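Workplace Surfaces and Furniture: data card

Maintained by Mererid Vaughan for the Givside project

What this is

Givside is a set of pictures of shared workrooms and the furniture in them: tabletops, desks, chairs, shelving, sinks, cabinets and the floor between them. It was put together for people who write inventory and room-planning software and need pictures of rooms in everyday use. The current release has 2127 pictures. Each one comes with a short note in plain English and a list of tags.

The rooms were not staged. Bags stay on the floor, cables stay where they run, and people go on with what they are doing. If you need tidy catalog pictures of single pieces of furniture, use the Clinder set, which has the same tag list and 600 pictures.

Contents

pictures/ holds the pictures, one folder per room
notes/ holds one text file per picture, same name as the picture
tags.csv has one row per tagged item
rooms.csv has one row per room, with floor color, ceiling type and main furniture
CHANGES lists what was fixed in each release

There are 79 tags. They are grouped by where an item normally stands: on the floor, on a surface, fixed to the building, or carried by a person. A soap dispenser is tagged as a surface item even when it is standing in a sink basin. A power strip is a floor item unless it is screwed to a desk.

Sample pictures

Both come from the same room, folder Robles.

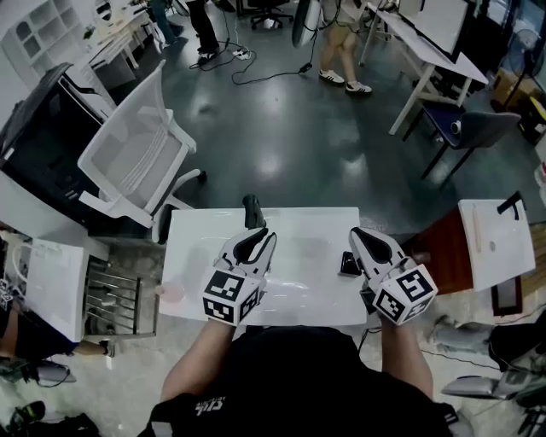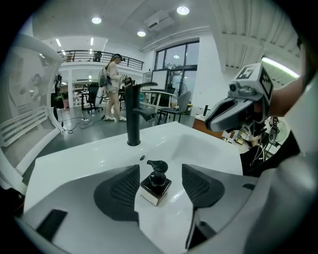
Robles, 2019-12-30

The first is tagged tabletop (white, glossy), office chair (white mesh back, gray seat), shelving unit with cubbies, desk, wire rack, power strip and floor cable. The second is tagged sink (white ceramic), faucet (black, lever handle), soap dispenser (black pump), recessed ceiling light, ceiling vent, balcony railing and office chair. Cables on the floor are tagged once per picture, however many there are.

How the notes were written

One person wrote the note and a second person checked it against the picture. Writers were told to name the item first, then the color, then the material if it could be told by looking. Where the material was in doubt, the field was left blank. A blank means unknown. It does not mean the item has no finish worth noting.

Color words come from a short list: white, black, gray, beige, brown, red, blue, green, yellow, clear. "Silver" was dropped in July after too many disagreements with "gray". Older notes have been updated to match. If you find one that was missed, please send the file name.

Glossy surfaces caused the most trouble. Overhead lights reflect in floors and tabletops, and some early notes recorded the reflection as a lighter color. The rule now is to give the color of the surface and add the word "glossy". Smudges and marks are noted only when they can be seen clearly at normal size.

Known problems

Wide-angle pictures bend straight edges. Do not use them to measure anything. The column "curved" in tags.csv is set to yes for these.

Items that are only partly in a picture are tagged if the writer could tell what they were. Chair bases count as chairs. Cabinets and bins were often confused when only one side was in view, so both share the tag "cabinet_or_bin".

The rooms are all workrooms. There are no bedrooms and no home kitchens. Sinks are underrepresented, and most of the pictures that have one are in two folders.

Splits

The training part has everything except the 900 pictures held back for testing. Splits are made by room, so no room appears in both parts. If you make your own split, keep it by room too, or the same chairs will turn up on both sides.

Changes in this release

Merged "stool" and "bar stool"
Added "mezzanine_railing" under fixed items
Removed duplicate rows for desks placed end to end
Fixed the missing header in rooms.csv
Renamed the "hanging_item" tag to "suspended_item"

Use and credit

The pictures and notes may be used for research and teaching. Do not use them to try to find out who anyone is. Please credit the Givside project and give the release date. A printed copy of the tag list is kept with the Fundar office, and the digital copy in the main folder is the one to follow if they differ.

Corrections go to Mererid Vaughan through the project page. Include the folder, the file name and the row you think is wrong.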